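Marks for the dull part

The Surkthorpe student robotics competition has a written rulebook of 14 pages. Eleven of them deal with the final run on the day: how large the table may be, how long a team has, what counts as a drop, what happens if the arm touches the border. Half a page deals with the data a team collects beforehand, and most of that half page is about file names. I have been a judge for four seasons and helped to write two versions of that document, so the complaint that follows is partly against myself.

My argument is that a student team should be marked on its demonstrations at least as heavily as on its final run. By demonstrations I mean the recordings in which a person does the task by hand, with a hand-held gripper, so that a policy can later be trained on them. In the current scheme the final run carries 70 per cent of the marks, the written report 20 and everything else 10. I would cut the final run to 40 and give the difference to the recordings.

What the final run measures

A final run lasts a few minutes. With a task such as placing an item in a pot, a team gets perhaps ten attempts. Ten attempts cannot separate a policy that works seven times in ten from one that works eight times in ten, yet we rank teams on that difference every June. A gust from a door, a lamp moved by the hall staff or a loose cable can account for the whole gap between second place and fifth.

The recordings are a much larger sample of what the students did. A good entry last season had 700 demonstrations, and a very good one had nearly 2000. Each one is a small decision about where to start, how fast to approach, where to grip and when to let go. Taken together they show whether the team understood its task. The judges see none of it unless they ask, and the timetable does not leave room for asking.

The second difficulty is that the final run rewards money. A team with a better arm will usually place better than a team with a worse one, whatever either has learned. Hand-held grippers cost far less than an arm, and the work done with them depends on patience and on having thought about the problem. A school with one borrowed arm and a well-kept set of recordings ought to be able to win something.

What the table shows

Small household tasks look trivial on an entry form. "Put the brush in the holder" is six words. At the table it involves a handle that has to be taken at a usable angle, an opening that is not much wider than the thing going into it, and bristles that must be kept clear of the rim.

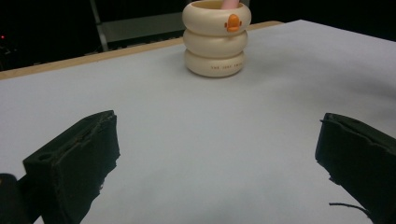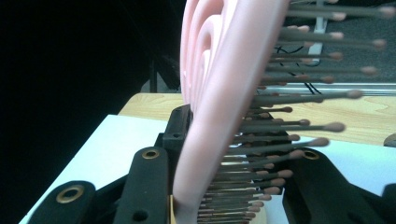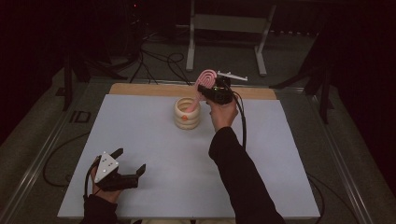 Working with a ringed cream holder and a pink brush

What to mark

Any scheme has to be simple enough to apply in an afternoon. I propose that each team submits its full set and that two judges draw 200 recordings from it at random. The draw is made by the judges, on the judges' machine. They then mark four things.

Coverage. Do the starting positions vary across the part of the table named in the entry? A set in which the object always starts within a hand's width of the same point should score low, however tidy it is. Students tend to put things back where they found them, and a policy trained on that will fail as soon as the object is moved.

Consistency of method. If the team grips the handle, it should grip the handle throughout, or say in the report why there are two ways. Three operators with three habits produce a set that pulls in three directions. This can be seen within twenty recordings.

Clean starts and ends. The recording should begin before the hand moves and end after the object has been released. Clipped endings are the commonest fault I see. The operator is already thinking about the next one and stops early, and the policy then learns to hover over the opening and never let go.

Honest rejects. A team should keep the recordings it threw out, in a separate folder, with a short reason for each. I would give full marks to a team with a large reject folder and sensible reasons, and few marks to a team that claims to have rejected none.

Objections

Nanami Kaneko, who judged alongside me for two seasons, disagrees with most of this, and her objections are the best I have heard. The first is that spectators come to see a robot do something. Parents and sponsors will not sit through a random draw of recordings. I accept that. The final run should stay, and should stay last on the Friday. It does not need to decide the result as well.

Her second objection is that marks for recordings will produce recordings made for marks. Teams will spread their starting positions on a neat grid to please the judges. Possibly they will. A neat grid is still better for training than a single spot, so I am content to be gamed in that direction.

The third is harder. She says that a final run is a fact, while the quality of a demonstration is an opinion, and that a competition should stick to facts. In reply I would point to the Pirnis table from last season. Two of our judges scored the same final run differently because they did not agree on whether a leaning object had been placed. The team from Gondal lost a position over it. We already trade in opinions, and we apply them to a very small number of events. I would sooner apply them to a large number, where one odd reading does less damage.

There is also the matter of labour, which Kaneko did not raise but the team leaders will. Reviewing 200 recordings per team takes two judges most of a morning. With our present entry we would need to start on the day before, or cut the poster session. I would cut the poster session.

A smaller trial

If the full change is too much for one season, the Fadov category would be a fair place to test it. It has the fewest entries and a single fixed task, and its teams already hand in their sets in the same format. Run the draw there, publish the four scores next to the final run scores, and leave the ranking as it is for a year. If the two sets of scores agree closely, I am wrong and the rulebook can stay as it stands. My expectation is that they will part company in the middle of the table, where the final run is at its least reliable.

The closing date for rule proposals is the end of the month. Mine has gone in with the wording for the four headings and a marking sheet of one side. The reject folder clause still needs a limit on size, and I would welcome suggestions from anyone who has had to store one.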